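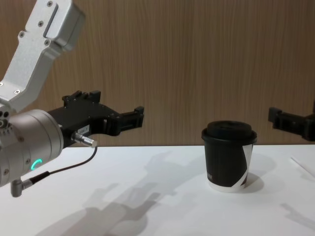 OK so I finally walked the whole Dalavora viaduct end to end on Thursday and I have a lot to say about it. Thread!

First, the name. Everybody in Divville calls it the Pringle, after Pringle Street, which it sort of carries over the rail yard. The sign at the north end says Dalavora Viaduct. My bus app says Pringle St Overpass. Same bridge, and you will get weird looks if you ask for directions to the Dalavora.

It's 1,675 feet long if you count both approach ramps, and I do count them, because my knees did.

The north ramp is the older part. Steel plate girders, rivets everywhere, painted that hospital green cities used to love (I kind of love it too). There's a spot near the third pier where the paint is so thick it has drips frozen in it.

Then you cross an expansion joint and you're on the concrete half. You can hear the change before you see it. Cars go from a hum to a thunk thunk thunk.

The south half got replaced after they found bad cracking in the old deck. They had enough money to do one side, so they did one side! The railings don't even match. The old ones have little diamond shapes in them and the new ones are plain bars. 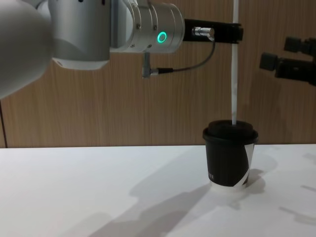
Green ring light on, gripper out to the right.

Back to the railings for a second. The diamond ones are low. Like, hip height on me, and I'm not tall. If you're walking a dog or pushing a stroller, take the east sidewalk, it has the extra fence.

The west sidewalk has the view though. You get the whole yard, the grain elevator, and the Stostero River bending away behind it. Go before 8 in the morning, when the sun's still low and the trucks haven't started up.

About the trucks: the posted limit for heavy ones is lower on the old half than on the new half. So a loaded truck that's fine coming up the south ramp can't legally come down the north one. Most of them peel off at the mid-bridge ramp onto Mill Road, and that's why that light takes forever.

Somebody asked me about the numbers painted on the piers. They go up to 83. There are not 83 piers, not even close. My best guess is they're leftover from when the yard had its own numbering for the track bents and it all got painted in one go. If you know better, please tell me, it's been bugging me for years.

Stairs! There are 2 sets. The ones at the yard office are open and in decent shape. The ones by the old depot have been chained shut as long as I've lived here, and you can see small trees growing on the landing.

Parking is easiest on the south side, by the feed store. Bring water, there's zero shade up there. Next up I want to do the low bridge at Stostero Landing, probably in December once the leaves are down and you can see the arches from the bank.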